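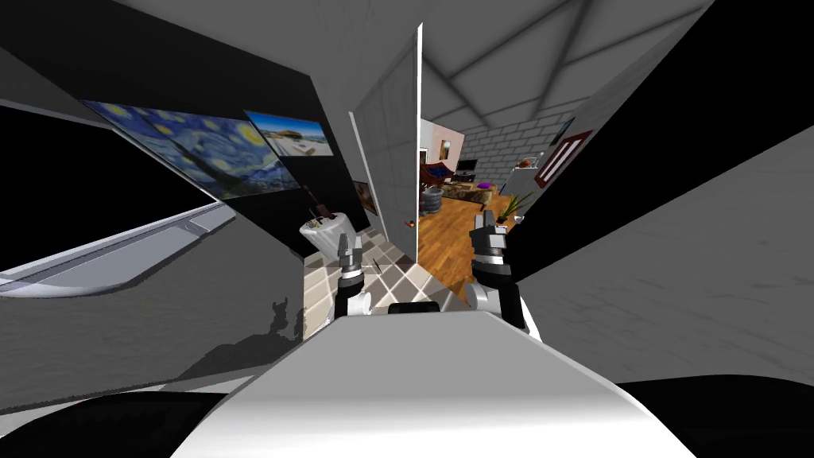 3.2 Collecting demonstrations by remote control

All demonstrations in this study were given by remote control inside the Brimska simulator. The operator holds one controller in each hand, and the motion of each controller is mapped to the arm on the same side. A trigger opens and closes the fingers. The base is driven with a thumb stick and is locked whenever either arm is moving faster than a set limit. We chose this rule after the pilot sessions in September, when operators often drove and reached at the same time and the recorded base motion was hard to learn from.

Each session began with 11 minutes of free practice, which was not recorded. The operator was then given a written goal and worked through it without further help. We recorded joint positions, finger opening, base velocity and the views from the head and wrist cameras. In total we kept over 600 demonstrations. A demonstration was dropped if the operator pressed the reset button or if it ran longer than 90 seconds.

Door handles took the most care. A lever has to be approached with the fingers open, closed on, and turned while the wrist follows its arc. Small errors in the approach angle grow once the lever starts to move.

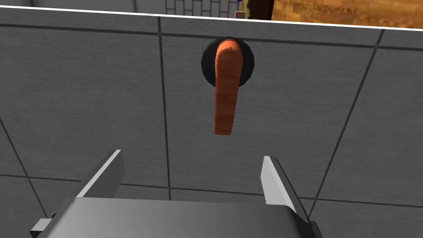 Fiona MacKinnon, commenting on an earlier draft, argued that operators should feel some resistance at the trigger, as she doubted that a person could judge the turn of a lever by sight alone. We tested a vibration cue on the Menzies controller for this reason. Operators liked it, but the demonstrations they gave were no shorter and no smoother, and the cue was left out of the main study.

Table tasks were recorded with the same mapping. The operator drove to the table, stopped the base and switched to the wrist view for the reach. Most of the operators switched views early, while the arm was still well away 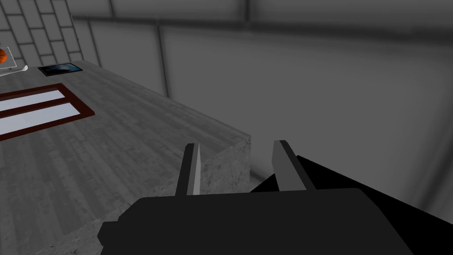 from its target, and then corrected sideways in small steps. These corrections are kept in the data. Removing them gave cleaner paths, but a policy trained on the cleaned paths recovered poorly when it started from a slightly wrong position.

We also compared remote control with guiding by hand. For that comparison, operators at the Usbridge lab moved a passive copy of the arm and the simulated arm followed it. Hand guiding was faster for reaching, but operators had trouble moving both arms and the base together.

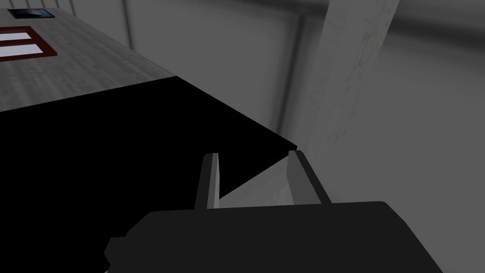 Figure 2. Simulated wrist view near the table, with the gripper open.

The policy described in Section 4 was trained on the remote control data only. The hand-guided recordings were stored in the Bisska format and are used only in the comparison.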